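Chapter 2
Picking a Gripper You Can Live With

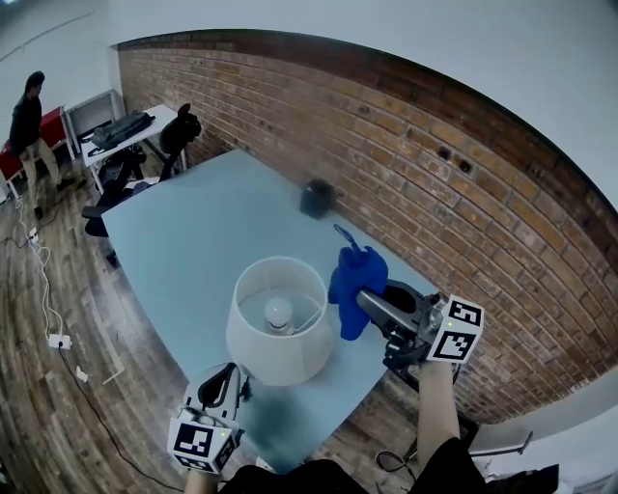 I bought my first gripper off a spec sheet, and oh, did I regret it! The numbers looked great (4,000 open-and-close cycles between services) and then it couldn't hold on to a dish towel. So when Dede Kyei and I set out to compare two hand-held models, the Faltevar and the Bratard, we went straight for cloth and did 117 picks with each. I changed my mind twice along the way. In this chapter we'll go through how we set up those trials, what we wrote down after every pick, and how you can run the same thing on your own table. Grab a towel before you start reading!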